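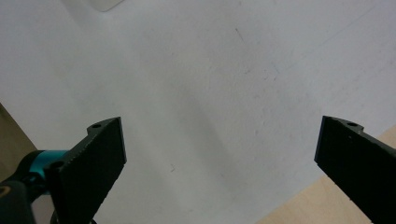 Worktops at Sativcombe to be refinished in May

The white worktops in the shared workroom at Sativcombe will be cleaned back and recoated in May, the building office said. The work covers 19 tables on the ground floor and two in the side room.

The matte white finish marks easily. Smudges and darker patches show on the surface, along with fine specks and faint streaks that look like light dust or residue. A check of the room earlier in the year put most of the tables in the "worn, still usable" group. None was listed for replacement.

Gorkari, the contractor, will wash each top with a mild cleaner, sand it lightly by hand and apply two thin coats of a clear matte sealer. Each coat needs nearly 32 hours before the next step. A gloss sealer was tried on one table and dropped after users complained of glare from the ceiling lights.

Tables will be done in groups so that part of the room stays open. The first group is the row along the Nirton Street side. Users with work on those tables should clear it by 9 a.m. on the first day, including tape, cutting mats and anything stored underneath. Items left behind will be moved to the Rathnayake room and can be picked up there during normal hours.

After the work, wipe the tops with a damp cloth only. Scouring pads and solvent sprays will strip the sealer. Felt pads for the feet of heavy equipment are available at the front desk.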